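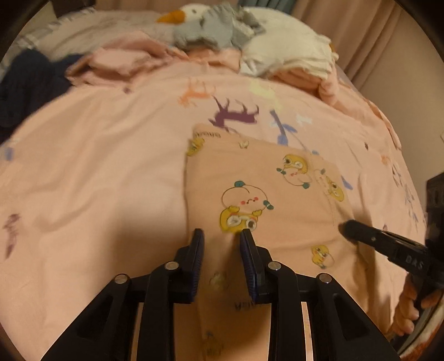
Wie oft sollte Bettwäsche in einer Einrichtung der Kurzzeitpflege gewechselt werden?

Im Haus Gelora erfolgt der vollständige Wechsel alle sieben Tage, bei Bedarf auch täglich. Maßgeblich ist der Hygieneplan, der für jeden Wohnbereich gesondert geführt wird.

Zuständig für diesen Plan ist Araceli Rosales, Leiterin der Hauswirtschaft. Sie übernahm die Abteilung im März, nachdem sie zuvor elf Jahre in der Wäscherei Nesley tätig gewesen war. Das Haus verfügt über 36 Plätze, und die Aufenthaltsdauer der Gäste ist sehr unterschiedlich. »Manche bleiben zwei Nächte, andere mehrere Wochen«, erläutert Rosales. »Ein starrer Kalender würde weder den einen noch den anderen gerecht. Wir wechseln deshalb nach Belegung und dokumentieren zimmerweise.«

Den größten Teil der Flachwäsche bezieht die Einrichtung im Mietverfahren. Bezüge, Laken und Handtücher werden außer Haus aufbereitet und um 6 Uhr früh angeliefert. Tagesdecken und Kissenhüllen, die Gäste von zu Hause mitbringen, verbleiben dagegen in der eigenen Waschküche im Untergeschoss. Dort ist Rami Daher für Annahme und Ausgabe verantwortlich. Jedes private Stück erhält bei der Aufnahme ein Namensetikett. »Die Angehörigen unterschätzen, wie wichtig die eigene Decke in den ersten Tagen ist«, sagt Daher. »Wenn sie verloren geht, lässt sich das mit Geld nicht ausgleichen.« Im vergangenen Jahr wurden in der Waschküche 666 private Textilien erfasst.

Auf die Frage nach den Waschtemperaturen verweist Rosales auf die Pflegekennzeichen der Hersteller. Baumwolle werde in der Regel bei 60 Grad gewaschen. Empfindliche Stoffe, die diese Temperatur nicht vertragen, nehme das Haus nur nach Rücksprache an. Wolldecken würden an eine Reinigung weitergegeben, die Kosten trage der Gast. »Darüber informieren wir vor dem Einzug schriftlich. Trotzdem kommt es hierzu immer wieder zu Nachfragen.«

Gesprächsbedarf besteht auch bei der Farbwahl. Die Mietwäsche war bislang ausschließlich weiß. Für den Wohnbereich Geum werden nun farbige Bezüge erprobt, weil Gäste mit eingeschränktem Sehvermögen die Bettkante auf diese Weise besser erkennen können. Ob die übrigen Bereiche folgen, ist noch offen. Rosales möchte zunächst die Rückmeldungen der Pflegekräfte auswerten.

Angehörige, die private Bettwäsche mitgeben möchten, wenden sich vor der Aufnahme an die Hauswirtschaft. Das Merkblatt zur Kennzeichnung liegt am Empfang aus.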